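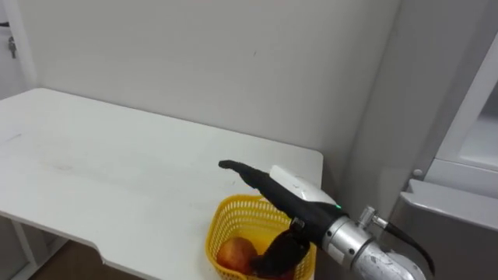
Fruit Packing at Hiswood: Where We Stand

Prepared for the Lalport fund, 17 March 2024

Thank you again for your patience over the winter, and for the kind note you sent with the second payment. The arm has been working at the white table beside the tall cabinet for 5 weeks now, and we are fond of it, though it has its slow days like the rest of us.

The job is still the simple one we described in our application: lifting apples in and out of the yellow mesh baskets so that they can be checked and packed. In the last full week it handled 594 apples, and 109 of those had to be finished by hand, mostly small ones that had rolled up against the basket wall. Clellent has sent us softer finger pads to try, and we will tell you how we get on with them.

What it changes for the staff

Three of our packers used to spend the whole morning bent over the baskets. They now take turns minding the arm and spend the remaining hours on grading and on orders, which they had been asking to learn for a long while. Their pay and hours are the same as before. One of them does miss the chatting at the table, and we have moved the coffee break earlier so that everyone sits down together.

Still to do

The stop button needs to be moved closer to the packer's seat, and the written instructions need another go in plainer words. We would also like to keep the arm on apples only until August before we try pears.

With warm thanks,
Grímur Ásgeirsdóttir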